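The idle hand is data

Trutholm's reading group spent most of its last session on a preprint from the Skatell lab, and I left it in a minority. The paper reports that bimanual policies trained on hand-held gripper demonstrations improve when the segments in which one gripper does nothing are removed before training. The authors call this pruning. The tool that does it, Prukano, is small, well written and easy to drop into an existing pipeline, and I expect it will be in most pipelines I review by February. I think this would be a mistake, and I want to set out why in more detail than a discussion slot permits.

First, what the method does. Each demonstration consists of two gripper trajectories, two jaw-width signals and the video from the cameras on the grippers, with a head view as well in some sets. Prukano looks at each side separately. Where the speed of a gripper stays under a threshold and its jaw width does not change for longer than a set window, the stretch is labelled idle. The loss on that side is then masked for the labelled stretch. If both sides are idle at once, the frames are dropped altogether and the trajectory is stitched across the gap.

The second operation is uncontroversial. People pause, look at the object, forget which item comes next. A policy trained on pauses learns to pause, and since it has no memory of how long it has been pausing, it may never stop. Anyone who has watched a cloned policy hover over a mug for a full minute will accept that double-idle frames should be thinned. I have no quarrel with that half of the paper.

The first operation is the problem. It assumes that a stationary gripper carries no information, and the assumption fails in the ordinary case of table work. Consider a plain pick-and-place task with a wire basket and drinkware. One hand closes on a handle. The other is still, with its jaws open, near the edge of the table. Under the Prukano criterion the still side contributes nothing and is masked. Yet a good deal has been decided on that side. It is out of the path between the object and the basket. Its jaws are open, so it can be used without a preparatory movement. It is at a height from which the table can be reached quickly. A demonstrator does all this without thinking, and it is the sort of thing we collect demonstrations in order to obtain, as we have no good way of writing it down.
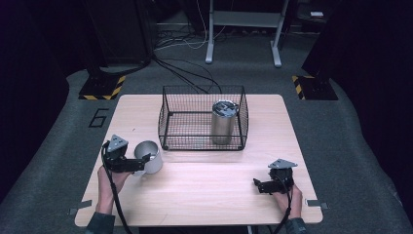
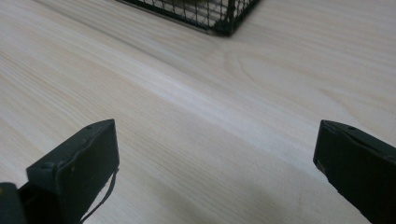
Mask the loss there and the policy is free to put the second arm wherever the network's habits send it. In simulation the cost is hidden, because the usual benchmarks score the object and ignore the arms. On hardware the second arm drifts. Milagros Castillo ran the comparison on our own rig with the published code and the default threshold, 200 demonstrations for each condition, and the pattern was plain enough to see without statistics. The masked policy placed objects a little faster. It also let the unused arm wander inwards during the other arm's transfer, and the safety stop was triggered in 14 of the evaluation episodes, against 2 for the unmasked policy. The preprint has no column for safety stops. It counts an episode as a success if the object is in the container when time runs out, and an episode halted by the operator to prevent a collision is restarted and not counted. That is stated in the appendix, so no one can call it concealed, but it belongs in the main table.

I should be careful about what our comparison shows. It was one task family on one pair of arms, and we did not tune the threshold. Þórarinn Vigfúsdóttir, who argued the other side in the session, made the reasonable point that a home pose could be imposed on any arm whose output is masked. The policy would say nothing about the idle side and a conventional controller would park it. This works, and for a fixed cell with a fixed task I would probably do it. My objection is that it puts back by hand what was removed by software. The parking pose must be chosen, it must be clear of every transfer, and it must be chosen again when the container moves. For one cell that is an afternoon. For a policy which is supposed to generalise across tables it is a planner, and we were told the planner was no longer needed.

There is a second objection, which concerns the video. The camera on an idle gripper goes on recording. From a low position over the table it sees a wide stretch of surface, perhaps part of the container, perhaps nothing that matters to the active hand. The preprint treats such views as noise and reports a gain when the image tokens from the idle side are dropped along with the action loss. The gain is real in the reported setting. But the idle view is also the only training example the network gets of what its wrist camera shows when the right action is to stay where it is. Take those examples away and the wrist view becomes correlated with motion in every case where it is present. At deployment the camera is always present. The network then meets a view of bare table, and everything it has learnt says that a view is followed by a movement.

I suspect this accounts for most of the drift, though I cannot prove it from what we ran. The test would be to separate the two maskings: loss only, image only, both, neither. The preprint gives both and neither. The missing conditions would cost a few days of training, and I would ask for them if the paper came to me for review.

A further point concerns the threshold itself. Hand-held grippers are held by people, and no one's hand is perfectly still. The released configuration uses a single speed value for all operators. In our data the steadiest demonstrator had most of their idle side masked, and the least steady had almost none of it masked, for what any observer would call the same behaviour. The pruned set is therefore weighted by tremor. Its idle examples come mainly from the people with the shakiest hands. It would be hard to design a worse selection rule on purpose. A per-operator threshold helps, but it requires operator labels, and many of the larger pooled sets were stripped of these before release for good reasons.

Tracking error makes this worse. Where pose comes from visual tracking, a gripper looking at a plain pale surface has few features to hold on to, and the estimate jitters. The reported speed rises while the hand does not move. Whether a frame is labelled idle can then depend on how much texture the table has. We saw this on a light wooden top with a strong reflection across it, and we did not see it on the same task over a patterned mat.

What should be done instead is less elegant. Keep the idle side. Down-weight it if its volume is a nuisance; in our runs a weight well below one retained most of the speed gain with none of the additional stops I was worried about, although that was a small run and I would not publish it. Thin the double-idle frames as the preprint suggests. Report arm separation, or at least safety stops, next to task success. And if collection has not yet begun, tell demonstrators to treat the resting hand as part of the task: choose a rest position, go to it, leave it there until it is wanted. The Crichton collection protocol has had a line to this effect for 9 revisions, and I used to think it was fussy.

Vigfúsdóttir's last argument in the session was that success rate is what the field compares, and that a method which raises it will be adopted whatever I think of its side effects. As a forecast I agree with it. As a reason to adopt the method I find it weak. Success rate became the common measure when most systems had one arm, and with one arm an idle stretch really is close to empty. The second arm changed what a demonstration contains, and the measure has not been changed to suit.

It may be that larger models will make the matter go away, and that a network which has seen enough two-handed work will keep its spare arm out of trouble whether or not the loss is applied in any given set. I would like to see that tested too. But the large sets are assembled from small ones, and if the small ones are pruned at source there will be no resting hands left in the total to learn from. For that reason I would ask groups using Prukano to release the raw trajectories together with the mask, stored as a separate file. The mask can be reapplied in seconds. Stitched trajectories cannot be unstitched, and two of the sets I downloaded this month had been published only in stitched form.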